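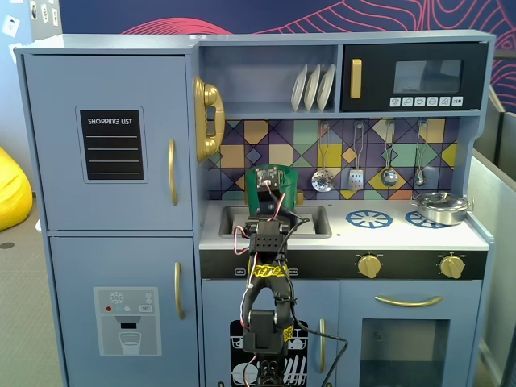
Last updated: April

The Rukberg play kitchen costs 436 pounds before delivery, and I went into this review wanting to know what a child gets for that which they wouldn't get from a cardboard box and a saucepan. Most toy kitchens at the dearer end sell themselves on looks, and looks are for the parents. Pale blue doors with gold handles, like these, go nicely in a brochure. A four-year-old would be just as happy with brown. The shopping list panel on the freezer door is a better idea, as it gives children who are starting to make letters a reason to make some, though four lines won't hold much of a shop.

I have had the Rukberg in my front room for two months and it has been used by my own two and whoever else comes round on a Saturday. Before that we had a Fonseca, bought second-hand, so I have something to set it against.

Putting it together first. The booklet claims one adult can do it in an evening. It took two adults and most of a Saturday, and we had to undo a side panel at half past four when we found it was on back to front. Nothing on the panel tells you which way round it goes. The bags of screws are numbered but the numbers don't match the steps after page nine. A firm asking this sort of money could pay someone to read its own booklet.

Once up, it is sturdy, I'll give it that. It doesn't rock and it has been leaned on, climbed on and hit with a scooter. The Fonseca would have lost a door by now. The hinges are stiff, perhaps too stiff for smaller hands, and my youngest still asks for help with one of them.

The box says the hinges are "tested to 3000 openings", which sounds like a lot until you work it out. A keen child will open a door fifty times in an afternoon. That's 60 afternoons. I wrote to ask what happens after that and got a reply thanking me for my interest.

As for play, the first week was wonderful and the second was quieter. By week three it was a place to keep dinosaurs. I don't blame Rukberg for this, the Fonseca went the same way, but the leaflet talks about "years of learning through play" and I would like to know whose years. What brought mine back to it was real things: an old colander, some dried pasta, a tea towel. All of that was free.

The extras are where I lose patience. Kondent make a set of pretend food to go with it, sold separately, and the paint on the carrots was coming off in the first fortnight. Bridurar do a cheaper set in felt. It's duller to look at and has lasted far better.

Cleaning is easy enough with a damp cloth. Sticky fingers show up on the doors, and crayon needs a proper scrub. Stickers are a disaster, so hide them.

Would I buy it again? Not at full price. I have seen used ones go for 175 and at that I'd say yes, provided you can collect it already built and have a car it fits in. Measure the boot first. Ours came in two boxes and the larger one would not go through the porch without being turned on its end.

Three stars out of five. It would have been four with a decent booklet.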